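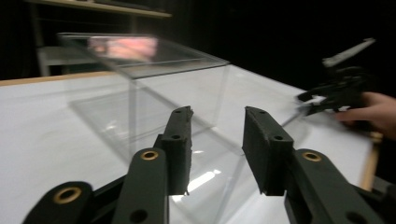

Fig. 3. Table and clear box.

3. Leveling and calibrating the Drundus scale

The leaflet in the carton says the scale is "ready to use." Ours was not, and neither was the second one the Gedville seed exchange bought in October. Allow 40 minutes, most of it waiting.

1. Put the scale on a hard, flat surface. A folding table will do if it doesn't rock when you lean on it. Carpet will not, whatever the leaflet says about "adaptive feet."

2. Turn the four feet until the bubble sits inside the ring. The ring is generous. Aim for the middle.

3. Plug in the adapter and leave the scale switched on for half an hour. Detov, who sell it, claim a warm-up of a few seconds. Farzad Golestani tried it both ways and got a different reading on the same jar of beans.

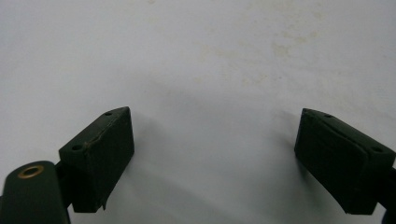
4. Press ZERO with nothing on the pan. If the display wanders, look for a fan or an open window before you blame the scale.

5. Hold CAL until the display blinks, then set the 1000 g weight in the center of the pan. Take your hand away and wait for the beep.

Caution: Do not calibrate with a bag of sugar. Printed weights on groceries are close enough for baking and no good for this.

6. Check the result with something lighter. We keep a steel block, marked 670 g, for this. If it reads more than a gram out, go back to step 4.

Note: The "smart tare" mode subtracts small changes it takes for drift. It also subtracts small seeds. I can't think of a use for it, and I suggest you turn it off under MENU, Herath settings (the name is on the menu for no reason I can find).

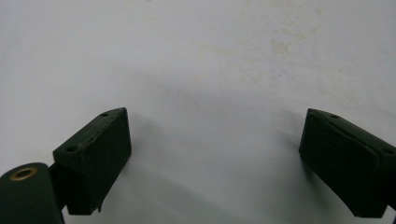 With smart tare off, the scale holds its zero fairly well for a morning. After that, press ZERO again between batches. Error 179 means the pan is touching the housing. Lift it off, brush out the gap and set it back down.

Tanvir Sikder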